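Retail Display and Merchandising
Handout 7: The produce stand, and what we think we know about it

Reading for this session: the Brasholm chapter on fresh departments, plus the short Pfeiffer paper on color and bin order. Bring both. You will be asked to disagree with at least one of them.

1. The usual claims

Trade guides say much the same things about produce. Put it near the entrance. Tilt the bins toward the shopper. Break up greens with something red or orange. Keep the bins full. Most of this is repeated from one guide to the next with no source, and when you do find a source it is often a fixture catalog. Vostia, for instance, lists a tiered stand at 2,399 and promises sales gains of "up to 90 percent." Ninety percent of what, over how long, compared with which old stand? The catalog doesn't say.

Color blocking has a little more behind it. Pfeiffer looked at 6 stores, which is a small number, and the stores changed their prices during the same weeks. Read the results section before you read the summary.

2. Wood and the "market" look

Wooden fronts are supposed to suggest a farm stall. Maybe they do. Shoppers interviewed for the Disen project used the word "fresh" about wooden stands, but they had been handed a list of words to pick from, and "fresh" was at the top of it.

Ask also what the wood costs in cleaning time. The guides are quiet on that.

3. Reading a practice stand

Artificial produce is handy for layout work. It holds its shape, it doesn't bruise, and a bin can be refilled as often as you like. It also flatters every arrangement. Nothing wilts by the afternoon, so be careful what you conclude from a layout that only ever held imitation stock.

Look at bin order first. Tomatoes share a bin with purple sweet potatoes, and the carrots come next, with their green tops on. A color-blocking guide would approve. A shopper planning dinner might prefer another order — we have no good evidence either way. Then look at the bitter melons, laid side by side on a slant. Would a busy clerk keep that up in October, on a short shift?
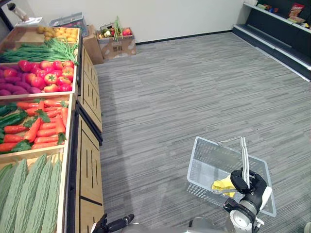 4. For discussion

Pick one claim from section 1 and write down what would change your mind about it.

Suppose sales rise after a new stand goes in. List the other things that could have changed in the same month.

Brasholm treats a full bin as always better than a half-full one. Work out the waste cost for real tomatoes before you agree — use your own store's figures if you have them.

Written answers are one page, no bullet points.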